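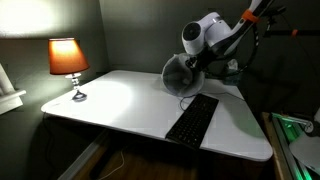
Dark streets are fine for people with a garage, a reader in Jelldale wrote to me after my last column, and everyone else has to walk home from the bus. I have thought about that letter a good deal since July. It makes the best case against dimming the streetlights in Ulwood, and I still think the town should dim them.

The proposal covers 600 lamps, nearly all on side streets and in the lanes behind Baudry Park. Between midnight and 5 a.m. they would run at 40 percent. The main road, the crossings and the bus stops would stay as they are. People keep saying the lights will be switched off. The plan does not switch anything off, and I wish both sides would stop arguing about a blackout that is not on the table.

My own street got its new lamps three years ago. They are white, they are strong, and they point in every direction, including into the bedrooms on the second floor. Most of my neighbors have bought heavy curtains. One house has foil on the inside of a window. We paid for the light through our taxes, and then we paid again to keep it out of our houses.

The usual defense is safety, and I take it seriously. But bright and safe are different things. On my street you come out of the glare under one lamp into a patch that looks black by comparison, and then into glare again. A person standing in the black patch is harder to see than he would be under softer, more even light. The old lamps were weaker and I could see the whole sidewalk.

Plidau tried something like this two winters ago, and the first month was a mess. The dimming came on at nine in the evening because of a mistake in the settings, while shops were still open and people were still walking dogs. The town got a lot of angry calls and deserved them. Then the hours were fixed and the calls mostly stopped. I was there last winter, walked from the station to a friend's house after midnight, and had no trouble reading the house numbers.

The reader in Jelldale is right about one thing, and the town should put it in the plan. Some people come home at two or three in the morning on foot. They work in the bakery and the hospital laundry, and they rarely turn up at a public meeting held on a weekday evening. The routes they use should be left at full strength. Ask the employers, ask the bus drivers, and mark those streets on the map before anyone touches a setting.

For the rest, the lamps should come down. If a street turns out to be too dark, the level can be put back to 100 percent from a desk – no truck, no ladder, no new pole. I would start with my own street, and I would like it done before the clocks change.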